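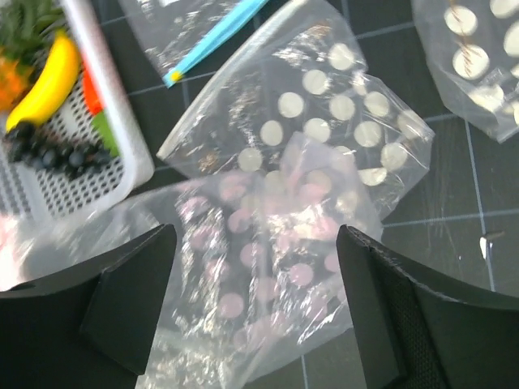
Fig. 1. Clear bags and a white basket of play fruit on a gridded mat.

Gradum Short Course in Play Resources
Handout 4: Sorting, bagging and finding things again
Notes revised 6/21/25

Last session we looked at choosing play materials. Now we get to the part I love most, which is what happens to them between one play session and the next. Storage sounds dull until you have watched a child go straight to the right container, pull it down and get going without asking anyone. It's a lovely thing to see, and most of it comes down to bags, baskets and a bit of thought!

1. Open or closed?

Look at Fig. 1 again. The fruit is in an open basket, and you can pick out the banana and the grapes straight away. Big, chunky pieces like these do well in the open. A child can reach in, rummage and choose, and the rummaging is half the fun. A basket with holes in the floor has a second advantage – crumbs and sand fall through, and you can rinse the whole lot under the tap and leave it to drain.

The large bag in the middle is full of white circles. Small, matching pieces want to be closed in. Tip them into an open basket and they'll migrate to the bottom of everything else you own. Clear bags are my favourite for this, as you can tell what you've got without undoing anything.

Rule of thumb for your notes: if the piece fills a child's palm, use a basket. If several fit in the palm at once, use a bag. Anything small enough to be swallowed stays out of reach of under-threes, whatever you keep it in.

2. The mat

Do your sorting on a mat. A dark one shows up pale pieces beautifully, and grid lines give you ready-made places to put each pile. At the Culen playroom we used to sort straight on to the carpet and lost counters every week. Try one square per kind of thing and see how quickly it goes.

Children enjoy this job too. Give a four-year-old the fruit and ask for all the yellow ones in one square. You've got a sorting activity and a tidy basket out of the same ten minutes.

3. Mixed sets

Fruit sets are a good place to start because the pieces differ in both colour and shape. The pineapple in Fig. 1 has a textured orange body and spiky leaves, the grapes are a cluster of smooth beads. Let children feel them with their eyes shut and talk about what they notice (wonderful for vocabulary).

Long thin things, such as the light blue stick near the top of the picture, are awkward. They poke out of bags and slide through gaps. Stand them in a tall pot, or lay them flat in a tray.

4. Labels

Write on the bag only if you must. A tag tied to the neck can be moved when the contents change. The Kongkaew toy library keeps 37 bags going this way, with a drawing on each tag for children who aren't reading yet.

For next time

Bring one container from your own setting, with whatever is in it, however muddled. We'll empty them out and re-sort in pairs. Allow 18 minutes for the sorting, then we'll swap tables. Spare bags and tags will be in the Clatex cupboard by the sink. Please also read chapter 9 of the course book, as far as the section on washing soft toys.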